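Workshop notebook, May
Page: screw drum, small parts corner

Started 9:10. I continue with the drum from the last entry, the one we call the Hollmann drum because the drawing came from the Hollmann folder. I write also for whoever takes the next turn at the bench, so please read to the end before you touch the screws.

Purpose of the work: a practice piece for fastening. It lies on the side, and the face has to be reachable from the front. The old practice board was flat and always looked at from above, and people got too used to it. With a standing face you have to hold the driver level, and this is where most of us are weak, me included.

State in the morning:
- The end face was a little loose. I could turn it by hand maybe one or two degrees. Tightened from behind, now it does not turn.
- One foot was shorter than the others and the drum rocked. I put a strip of paper tape under it. Later I took the tape away again and filed the other feet instead. Better. It still rocks a very little if you push on the top, but not during normal screwing.
- The colors are okay. The yellow has a scratch near the rim, I did not repaint.

Screws. I tried first the ones from the Biltis box. The heads are good, but the thread feels rough in the plastic and after a few turns in and out there is white dust. Then the ones from the Brurau bag, same size on the label, and they go in smoother. I do not know why, the label says the same. For now only Brurau screws in the drum. The Biltis box went back to the upper shelf, please do not mix them. I found already two wrong ones in the bag and I hope it was not me.

Stock, because I had the bags open anyway: the Biltis box was sold as 1000 pieces and I weighed it, result 478 left. In the Brurau bag there should be 2000, it is not opened long, I did not weigh. If somebody has time, weigh it before the next order.

11:30. Depth of the holes. The bottom hole is deeper than the other two. I measured it three times because I did not believe it. This means that the bottom screw can go further in and you do not feel the stop at the same place. For a beginner this is confusing. Possible solutions:
1. Put a small plug in the bottom hole.
2. Leave it and write it on the sheet.
3. Print a new face.
I prefer the first one. The new face would take the whole afternoon and then the colors must be done again also.

Small mistake of today: I used the bigger bit in the beginning and slipped on the middle screw. The slot is not damaged much, but I changed the screw to be safe. The correct bit is now in the tray with green tape around it.

13:45. Placement. I moved the drum toward the back of the white table. When it was more in front, my own hand was making shadow on the face, and also the driver handle was hitting the table. At the back the light is even and I see all the heads well. I turned it a little, so the face looks to the right front and not straight to the side. Straight to the side I could not see the bottom screw without bending down. 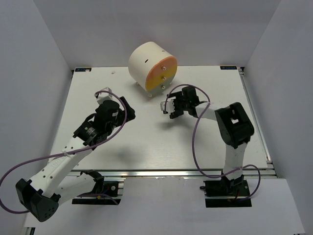 Drum in its new place at the back, three screws in the face, orange and yellow bands up.

I like this position and would keep it. If you need to move it for cleaning, please put it back with the face to the right front again. I wanted to mark the place with pencil, but the table is white and clean and I did not want to be the one who starts to draw on it. Maybe small dots of tape under the feet.

The Bistanon cleaner leaves a thin film on the table and then the feet slide. Wipe after it with a dry cloth. I lost ten minutes this morning until I understood that it was not the feet.

Open points:
- plug for the bottom hole, I look in the drawer tomorrow
- number of the drawing: on the folder it is 2898, on the print sheet there is no number. Add it by hand.
- look again if the face gets loose after a day of use
- order one more bit, the good one is already round on one corner

Stopped 16:20. Driver is charging, tray is back on the shelf.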